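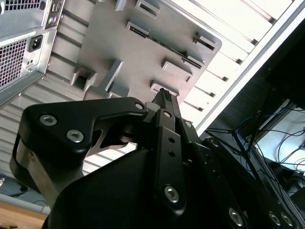
Talks > Community Repair Day > Old Desktops: Worth Saving?

Speaker notes, Saturday, 2 p.m. slot
Fiona Dow

Start without hello. Ask for hands: who has an old tower in a closet? Who has opened it? Most hands go down.

I was asked to talk about giving old desktops a second life. I'll say up front that I have doubts. Plenty of these machines should go to the recycler, and I'd sooner tell people that than sell them a $200 weekend of parts.

The Studska leaflet says 100 percent of a tower can be reused. Read it out loud. Pause. Ask what you do with a stained front panel from a model no one makes anymore.

Next slide. Leave it up while I talk.

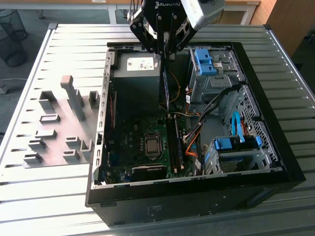
Slide 2. Tower on its side, panel off, CPU socket empty.

Points to make:

- Lay it down before you do anything inside. I don't care what the video showed you.
- An empty socket tells you what you need to buy. It doesn't tell you the board is good. Sellers love to skip that part.
- Blue plastic latches on the drive cage. "Tool-free" is the sales word. Ask the room how many have snapped one. I have.
- Cables. Look at the black bundle running from the drives toward the board. Take your own picture before you unplug a thing, then take another one closer up.
- Power supply: read the label. Do not open it. Say this twice.

Ruwan Kumarasinghe will probably object from the back that a used processor costs next to nothing. Fine. Ask him what he pays for the cooler, the drive and his evening.

The Gillies price list (June) had 1,073 used parts on it. I went through it looking for anything sold as tested, with a note on how. Very short list. Skip this if we're running late.

What I'd keep from a dead tower: memory, if it matches something you own. Screws, always. The case, only if you have a board waiting for it.

Questions. If someone asks about Prandach cleaning spray, say I haven't tried it and wouldn't pay that for it.

Filed under: Hardware, Repair & Reuse, Talks

Related
Mandla Zwane: Wiping a Drive Before You Give It Away
Sorcha Farquharson: Is Thermal Paste Ever Too Old?
Minoru Shimada: Sorting the Zorley Parts Bins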